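Planning and Budgeting for Robotic Equipment
Handout 4: From task list to purchase request
Revised Jul 1, 2019

Read this before the budgeting session. Bring a calculator and your task list from Handout 3.

1. Start with the task

A purchase request for a robot should open with the work, in one paragraph, with no model names in it. Write down what is handled, what it sits on, how often the job is done, and who does it now. If you cannot fill a paragraph, go back and watch the job again.

The running case in this course is the sample preparation bench at Ellside, a small grain and seed testing lab. Staff there sieve, pour, weigh and tray dry samples by hand. The lab wants one arm to take over part of the pouring and transfer work, starting in August. Its busiest week last year had 158 samples. An ordinary week has 116.

Size the equipment for the ordinary week and check that the busy week can be survived with overtime or a second shift. Buying for the peak is the most common way a small lab overspends.

2. What goes in the budget

Students tend to price the arm and stop. For a bench job like the one at Ellside, the request should have a line for each of the following:

Arm and controller
Gripper, plus one spare set of fingers
Mounting plate and any change to the bench
Guarding or a safety scanner, and the risk assessment
Vessels and trays bought in matching sizes
Dust covers and cleaning supplies
Integration hours, in-house or contracted
Staff training
Service and spare parts for 3 years
Contingency

Integration hours are the line most often left too low. In our case the lab put down 100 hours. Almost all of that went to fixtures and to teaching the pouring motion, and little was left for testing. Ask the supplier how the hours are split before you accept a figure.

Vessels look like a small item and are often forgotten. A person can pick up any cup in the drawer. An arm does better with one cup, bought in quantity, from a supplier who will still sell it next year. Put the part number in the request.

3. Comparing quotes

Two quotes are used in class. Braven offers an arm only, with the gripper and software priced separately. Dresach offers a full cell with installation. The totals cannot be compared as they stand. Rewrite both quotes on the same set of lines as in section 2, and mark each line as included, extra, or not offered. A line marked "not offered" still needs a price from somewhere.

Check these points on both:

Payload at full reach, with the gripper weight taken off
Repeatability, and the conditions it was measured under
Protection against fine dust
Length of warranty and what voids it
Who pays for travel on a service call
Delivery time from signed order

The cost worksheet follows the Zacharopoulos layout given out in week two. Keep its order of columns so that the groups can compare results.

4. Loose material

Grains and powders change the budget in ways that boxed parts do not. They spill, they get into joints, and the amount in a container has to be judged or weighed. Plan for a scale the controller can read, or for a camera, and decide which before asking for quotes. Adding either one later usually means paying for integration twice.

Allow bench space too. Sieves and trays need room to be set down apart from each other, and the arm needs clearance over all of them.

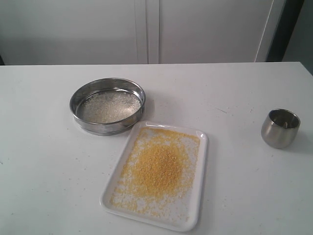
Should a lab buy the scale from the robot supplier?
Only if the supplier's price includes connecting it to the controller and testing it. Otherwise, get a separate quote for the scale and ask for the connection work as its own line.

5. Timing

Count back from the date the cell has to be in use. Allow for approval, delivery, installation and a trial period in which the staff still do the job by hand. The trial has a cost, and it belongs in the request as staff time.

6. For next session

Rewrite the Braven and Dresach quotes on the common lines. Add a vessel and tray line with quantities for an ordinary week. State your contingency as a percentage and give one sentence on why you chose it. One page per group, typed.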